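Setting a table out of a small kitchen – speaker notes
Ambrose home evenings, January 2021

Okay, hello, come in, grab a chair. Wait for the back row before starting! Tonight is table stuff, mostly dark dishes and striped cloth, and what goes where when you don't have much room.

Leave both pictures up while people settle.

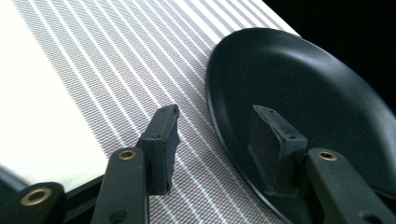
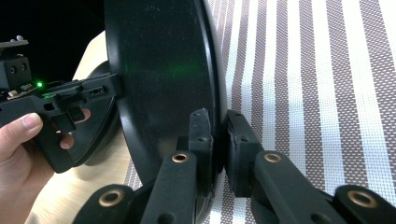 Black against stripes, in both of them.

Reading time: 2 min

Start with the color thing. I was a white plate person for years (my whole cupboard, all of it white) and then I bought one black piece at the Gerkisley market for 23 dollars and got a bit carried away. Ask who owns anything black they eat off. Wait for hands.

First picture: matte black oval plate, gray-and-white striped woven mat. I love an oval. It takes a whole fish or a long row of toast, and it fits on my narrow table where a big round one hogs the space. Matte does show greasy fingerprints, so mine gets a quick wipe with a dry towel before anybody sits down.

Second picture: the big round pan, up on its edge, with that thin pale gray rim. Mention the little scuffs, people always relax when they see scuffs. Mine at home has plenty and I still bring it to the table – food straight from the pan, one less dish to wash.

Then stripes. If the mat is busy, keep the napkins plain. I learned this at the Gesness supper, where I put stripes on stripes on checks and couldn't find my own fork. (Pause here, it usually gets a laugh. If it doesn't, keep moving.)

Storage. My pans stand on edge in a rack from Broltent, 21 inches long, and I can pull one out without lifting four others. Measure the shelf first! I didn't, and spent an evening sawing. Plates I stack flat with a cloth between them.

Somebody will ask about washing woven mats. Shake outside, cool water, dry flat, and check the label, please. Mine came out of a hot dryer the shape of a potato chip.

Handouts are on the side table. The next one is in April and it's all about drawers, so bring a photo of your worst one.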